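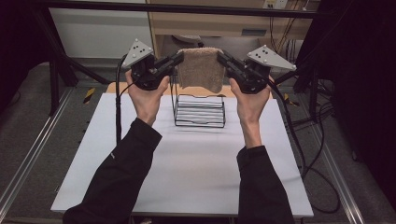

Holloway Opens Towel and Linen Service for Small Guesthouses

Trorklow, 22nd March – Holloway, a supplier of towels and bed linen to the lodging trade, today announced the opening of its new linen service center in Trorklow. The center will provide washed, folded and racked towels to guesthouses and small inns that do not have the space to run a laundry of their own.

The service began with a trial in January, in which 78 guesthouses in Trorklow and the neighboring district of Tesano took part. Of the properties enrolled, all but two have signed a full-year agreement. Holloway expects the number of member properties to reach 115 by the end of the first year.

Under the agreement, each property receives a set number of bath towels, hand towels and washcloths, delivered twice a week. Used items are collected on the same visit. Every towel is checked by hand for pulled loops, thin patches and stains before it is folded. Items that do not pass are taken out of guest use and cut down for cleaning cloths.

"Owners told us that washing was the smaller part of the job," the company said in a statement. "Folding, sorting and putting away took up the hours they would have spent with their guests. We built the service with that in mind."

Holloway has adopted one folding standard for all terry items. A bath towel is held by its two upper corners, shaken out once, folded in half lengthwise and then in thirds. Hand towels are folded in half twice. Folded towels are placed in open wire racks with the rounded edge facing out, so that housekeeping staff can take one without disturbing the rest. The racks travel with the delivery and may be set directly on a shelf or counter.

The wire racks are supplied by Brerkimov, which has provided storage goods to Holloway under an existing contract. Open racks were chosen over closed bins after the January trial, when several properties reported that towels kept in lidded bins had a stale smell by the end of the week. Properties that prefer their own shelving may return the racks at no charge.

The Trorklow center has capacity for 3000 towels a day. It includes a receiving area, a wash room, a folding room and a loading bay with direct access to the street. Holloway has leased the building for ten years and plans to add a mending room for sheets and pillowcases at a later stage.

Member properties may choose from white, beige and gray towels. Colors are not mixed within a single delivery. Orders can be changed up to two days before a scheduled visit, and extra towels may be requested during holiday periods – subject to stock – at the standard rate.

Enrollment is open to any licensed property in Trorklow or Tesano with 20 guest rooms or fewer. Application forms and a price list are available at the front desk of the service center during business hours, or by mail on request.

About Holloway

Holloway supplies towels, bed linen and table linen to hotels, inns and guesthouses. The company employs 121 people and has its main office in Tesano.

Media inquiries: Press Office, Holloway, Tesano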